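Norkham Buffet Thermometer with Probe Alarm

Model 733. In stock, ships within 2 business days.

Every shared meal has one dish that has been sitting out since before you arrived. It is usually potato salad. Someone's aunt made it, it looks fine, and you will eat it because she is watching. The Norkham 733 can't help you with the aunt. It can tell you what temperature the potato salad is, and how long it has been that way.

The 733 is a stand-alone food thermometer with a timer built in. You put the probe in the thickest part of the dish, set it to Hot Hold or Cold Hold, and leave it on the counter. If a hot dish drops below 140°F, or a cold one climbs above 40°F, the timer starts. After two hours it beeps. The beep is not a pleasant one. We tried a gentle chime on an early version and people talked over it.

Hot Hold and Cold Hold are the only modes. There is no roast setting, no candy setting and no picture of a chicken. For those, see our Renelden oven probe, which has all the chickens you could want.

What's in the box

Thermometer base with folding stand
Stainless steel probe on a braided cable
Probe cover
Two AAA batteries
Instruction card, one side only

Care and cleaning

Wash the probe in hot soapy water before it goes into anything and again between dishes. This includes moving it from the shrimp to the fruit. Do not put the base in the dishwasher. We replaced 188 of them last year and most still smelled of lemon.

Check the reading in ice water each February, or whenever you change the batteries. It should read 32°F. If it doesn't, hold the Zero button until the display blinks.
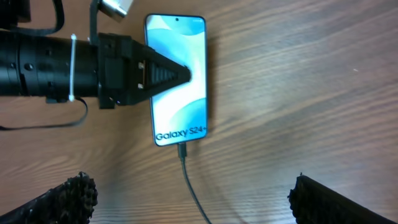

Can I leave food out longer if the room is cool?
Stick to the two hours. An ordinary cool room is still well above 40°F, and if the food has been sitting somewhere over 90°F, cut the time to one hour.

What buyers say

"Used it at the Brudirgate church supper on Sunday. It went off during grace. We threw out the egg salad and I am no longer speaking to my cousin, but everyone was fine on Monday." — Byung-chul Ha

Also fits: Yeon replacement probes, short and long. Part number 3399 is the long one, for stockpots and very ambitious lasagna.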